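Skolton block-stacking table draws a crowd

6 March 2021

The stacking table at the Petrauskas hall in Skolton opened to visitors this morning, and what a friendly, chatty few hours it made for! The idea could hardly be simpler – a wooden tabletop, a square marked out in black tape, and small wooden blocks in red, yellow and green that are meant to end up in a tower inside the lines.

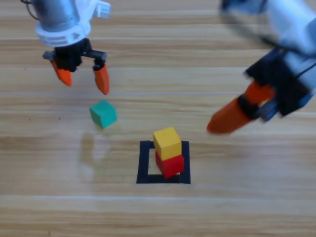

Entry was free, and more than 100 people dropped in before lunch, many of them families who had only meant to stop for a minute or two on their way to the market and then found it hard to leave. The youngest visitors were quick to call out advice, and a few of the grandparents were every bit as loud. 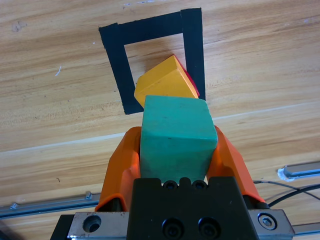 Fluvus, the local toy library, put up 2,000 dollars toward the day and brought along 33 sets of wooden blocks for children to borrow and take home. The table will stay at the hall through the spring, and a second open morning is planned for May – doors at nine, with coffee and buns at the back as usual.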